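Sorting out a home electronics bench without buying a whole new one

Most advice on tidying a workbench is written by people who sell storage. You can tell, because step one is always a trip to the shop. I've been through three of those systems and the bench was a mess again inside a month each time, so what follows is slower, cheaper and a lot less photogenic. It suits a bench against a wall with a pegboard behind it and a shelf or two above. If yours is a fold-out table in the laundry, some of it will still apply.

Set aside an afternoon. The guides that promise 15 minutes have never met a drawer of mixed resistors.

What you need

A couple of cardboard boxes, a marker, masking tape, a damp cloth and somewhere to put things down that isn't the bench. The floor will do. Don't buy any containers yet.

Step 1: Clear the front half only

Everybody says to strip the bench bare. I did that once and spent a week looking for a fuse holder. Clear the front half, from the edge back to about where your forearms end when you're sitting down, and leave the back half alone for now. Wipe what you've uncovered.

Whatever you picked up goes in one of the boxes. Don't sort as you go. You'll stop to read the label on something and it will be dark outside.

Step 2: Decide what's allowed to live on the surface

I'm suspicious of the clear bench as a goal. A bench with nothing on it is a bench with no work on it. Still, most of what sits there arrived by accident. Mine had product boxes I'd kept in case of a warranty claim, including one from Pevetti for a power supply I no longer own.

Go along the back row and ask when you last touched each thing. If you can't remember, it goes in the box. Test leads can stay, coiled. Drinks can stay too, whatever the forums say, but give them a fixed spot with a coaster.
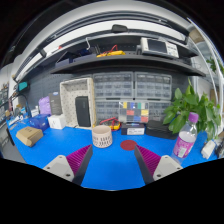

Drawers and pegboard at the back, meter leads coiled behind the cup.

A blue bench top is easier to work on than I'd expected, by the way. Small dark screws show up on it. I wouldn't pay extra for the colour.

Step 3: Use the parts drawers for parts

A cabinet with lots of small drawers is the one bit of storage I'd buy again. The trouble is that it fills up with things that aren't parts: dried-up glue, keys, a Reriteck warranty card, half a biro. Pull every drawer out, tip it into a tray, and put back only components and fasteners.

Label by what you call the thing when you're looking for it. I once copied a scheme from a catalogue with codes on every drawer and never learnt it. "Small screws, black" is a perfectly good label. Use masking tape and marker first, and leave it a few weeks before you print anything, as you'll change your mind about half of them.

A clear organiser with compartments is handy for the things you reach for daily. Keep it in front of the cabinet or beside it, as long as it doesn't block a drawer. Check this by opening the bottom row, which I didn't do the first time.

Step 4: Put heavy gear on the shelf, carefully

Having the oscilloscope on a shelf above the bench frees up a lot of room, and the screen ends up nearer eye level. Before you lift anything up there, look at the brackets. The sticker on my Zastirden shelf gave a load rating, and I'd take that sort of number with a grain of salt if the screws are only into plasterboard. Find the studs.

Leave a gap around the vents and enough slack in the leads to reach the work without dragging the instrument forward.

Step 5: Be stingy with the pegboard

Pegboard is oversold. The Entwistle starter kit I bought came with hooks for tools I've never owned, and most of them fell out whenever I took something down. Hang only what you use with one hand while the other is busy. A lamp fixed to the wall off to one side is worth more than a row of hooks, and it saves the space a lamp base would take.

Step 6: Deal with the cables

Coil each one loosely and tie it. Hook-and-loop straps are fine, and so is a bread tag. Mains leads go well away from anything with a drink in it. If a plug doesn't match any device in the room, put it in the box.

Step 7: The boxes

Tape them shut, write the month on top and put them under the bench. Mine said October. Anything you have to dig out earns a place. When the season changes, go through the rest and be hard on it.

Plants

I used to say no plants near electronics. I've softened on that, provided the pot is down at one end and gets watered in the sink.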